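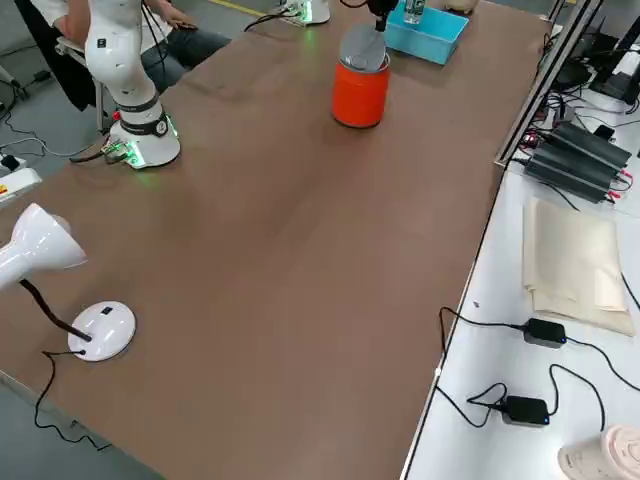

3. 蓋の所在と家庭内分類

3.1 用語の整理

保存容器に関する先行研究を読んで最初に困るのは、「閉まっている」という語の意味が論文ごとに違うことである。密閉性を扱う工学系の文献では、規定の圧力差のもとで漏れが許容値を下回る状態を指す。家政学系の文献では、冷蔵庫の中で倒しても家族に叱られない状態におおむね等しい。本研究は後者の伝統に立つが、この定義のままでは査読に耐えないと予備調査の段階で指摘を受けたため、以下の四つの状態に分けて記述する。

嵌合。蓋が本体の縁に全周で収まっているもの。
載置。蓋が縁の上に置かれているだけのもの。回答者の多くはこれも「閉めた」と申告する。
傾斜。蓋の一部が縁より下に入り、水平になっていないもの。図1の橙色の円筒形容器では、灰色の円盤状の蓋が口の内側で傾いており、本稿ではこの状態を傾斜に分類する。
離別。蓋と本体が別の場所にあるもの。両者がいまも組であるかどうかは問わない。

離別という名称は共著者の間でも評判が悪く、Barrientosは最後まで「分離」を主張した。筆者らが離別を採ったのは、聞き取りのなかで回答者自身がこれに近い言い方を繰り返したためである。「あの蓋はもう戻ってこない」「本体のほうはまだ待っている」といった発言を「分離状態にある」と書き換えると、何か大事なものが台所から失われる気がした。

3.2 対象と手続き

調査はCluvonine地区の集合住宅に住む200世帯を対象とした。2024年1月9日に調査票と日誌用紙を配布し、各世帯に2週間の記録を依頼した。時期の選定には理由がある。年末年始の料理が片づき、親戚から持たされた容器が返却されないまま棚に定着するのが、この頃だからである。二月に入ると、それらは持ち主が誰であったかという記憶ごと家財に編入される。

日誌には、容器を使うたびに、本体の種類、組み合わせた蓋、蓋を見つけた場所、見つからなかった場合の代替手段を記入してもらった。代替手段の欄には当初「ラップ」「皿」「その他」の選択肢を設けていたが、その他の欄が足りなくなり、用紙の裏面が使われた。裏面の記述は本調査でもっとも豊かな資料となったので、設計の失敗はこの論文では手法上の工夫として扱う。

自由記述は293件得られた。転記と分類はBarrientosが担当し、筆者が別に分類した結果と突き合わせた。二人の判断がもっとも割れたのは、鍋の蓋を保存容器に載せた事例である。筆者は載置とし、Barrientosは、これは元の鍋にとっては離別であると述べた。どちらも正しい。協議のうえ両方の符号を付し、以後、同種の事例はすべて二重に符号化した。

3.3 蓋はどこにあるか

既存の収納論では、蓋と本体は一組で保管されるものとして棚の寸法が論じられてきた。Yeohの枠組みはその代表で、棚の一区画に容器一組を割り当て、区画の数から家庭の収納能力を導く。計算は美しい。惜しむらくは、そのような棚をもつ家庭に筆者らが出会わなかったことである。

日誌から浮かぶ実際の配置はもう少し込み入っている。本体は大きさの順に重ねられ、塔をなす。蓋は重ねると滑るため、引き出し、籠、シンク下の隙間などに立てて差し込まれる。このとき蓋の側には順序がない。回答者の言葉を借りれば「本体は住所があるが、蓋は流れている」。容器を使うたびに、人は住所のある側を先に選び、流れている側を探しに行く。調理の手順書はこの探索の時間を計上しない。

探索の順番には世帯差が大きかった。引き出しの手前から一枚ずつ当てていく人、縁の形を指でなぞって候補を絞る人、家族を呼ぶ人がいる。最後の方法は日誌上の所要時間が短いが、呼ばれた側の時間は記録されていない。ある世帯では、呼ばれた側も別途日誌をつけており、そこには「また蓋」とだけ書かれた日が続いていた。

円形の容器については、探索が難しくなるという記述と、易しくなるという記述がともに見られた。向きを合わせる必要がない点は有利に働く。一方、円形の蓋どうしは見た目で大きさの違いが分かりにくく、わずかに小さいものが選ばれやすい。小さい蓋は縁に載らず、口の中に落ちる。四角い容器では、小さい蓋でも角のどこかが縁に引っかかることがあり、載置の体裁を保つ。円形の蓋は体裁を保ってくれない。傾斜に関する自由記述が円筒形の容器に偏った背景には、この事情があると筆者らは考えている。

なお、傾斜が必ず寸法の不一致を意味するわけではない。正しい組み合わせでも、閉める途中や開ける途中には蓋が傾く。ある一時点の観察から両者を区別することはできず、図1のような場面だけを見て、その蓋が合っているかどうかを述べることは控えるべきである。日誌の記入者にはこの区別ができるはずだが、「合っていると思うが入らない」という記述が複数あり、期待したほど頼りにはならなかった。

3.4 規格品をそろえるという解決

収納の問題に対しては、同じ製品をそろえればよいという助言が広く流通している。調査対象にもこれを実行した世帯があり、製品名としてはSkanitellとBraltellの二系列が挙がった。前者は全サイズで蓋が共通、後者はサイズごとに蓋の色を変えている。思想は正反対だが、どちらの利用者も購入時には問題が終わったと感じたという。

Skanitellをそろえた世帯では、蓋の探索はたしかに簡単になった。ところが蓋が共通であるために、一枚なくなっても当面は誰の蓋がなくなったのか分からない。不足は全体に薄く広がり、全部の容器を同時に使う日、すなわち来客の翌日に突然あらわれる。ある回答者はこれを「家計の赤字に似ている」と書いた。別の回答者は同じ現象について、最後の容器に残り物を入れなければよいと書き、実際に立ったまま食べている。

Braltellをそろえた世帯では、なくなった蓋がすぐに特定された。特定されたからといって出てくるわけではない。むしろ色の対応が明確なぶん、違う色の蓋で代用することへの抵抗が強まり、寸法の合う蓋が手元にあるのに使わない例が見られた。日誌には「緑に青は載せたくない」とある。隣の行では、同じ人が容器に皿を載せていた。

さらに、規格品を導入した世帯のほとんどが、それ以前の容器を処分していない。理由として挙げられたのは、まだ使える、もらい物である、蓋が出てくるかもしれない、であった。三番目の理由は検討に値する。蓋を待っている本体は、棚の上で使用可能な本体と同じ面積を占める。かりに蓋が先に捨てられていた場合、その本体は待つ相手をもたないが、当の本体にも持ち主にもそれを知る手段がない。規格化は新しい秩序を棚に持ち込むが、旧体制を追い出すわけではなく、両者は同じ段で共存する。

3.5 小さな容器の問題

容量200ミリリットル以下の容器については、別に述べておく必要がある。この大きさの容器は、料理の保存よりも、薬味、たれ、輪ゴム、用途を忘れたねじなどの保管に使われていた。食品以外を入れた容器は蓋が外されることが少なく、嵌合の維持という点では全容器のなかでもっとも優秀である。中身が必要とされていないことが蓋の安定に寄与している、という解釈にBarrientosは反対した。ねじは必要だというのである。いつ必要なのかについては、現在も回答を待っている。

食品用に使われる小容器では、離別が起こる場所が台所の外に広がる。弁当に添えて持ち出され、職場の流しで洗われ、蓋だけが帰ってくる。この逆、本体だけが帰ってくる例も報告されたが、日誌の記入者はこちらをさほど気に病んでいなかった。本体には何かを入れられるが、蓋には何も入れられない。にもかかわらず、単独で帰宅した蓋を捨てたという記述はわずかで、大半は例の引き出しに加わっている。引き出しが閉まらなくなった時点で初めて整理が行われ、その際に捨てられるのは、日誌を照合するかぎり、まだ本体のある蓋であることが少なくない。

3.6 本節の限界

日誌は自己申告であり、載置を嵌合と書く傾向はすでに述べたとおりである。また、日誌をつけること自体が行動を変えた可能性がある。調査期間の後半になると「蓋、あり」とだけ書かれた行が増えるが、これが管理の改善を示すのか、記入への疲労を示すのかは判別できない。用紙の余白に描かれた小さな蓋の絵は、後者を示唆する。

集合住宅に対象を限ったことも結果に影響している。物置をもつ戸建て住宅では、離別した本体の待機場所が屋外にまで及び、再会までの期間はさらに延びると予想される。この点の調査票はすでに作成した。保管していた箱の蓋が見当たらないため、現在は新聞紙をかけて研究室の棚に置いてある。

次節では、容器の貸借、とりわけ「返さなくていい」と言って渡された容器が返却を期待されている割合について検討する。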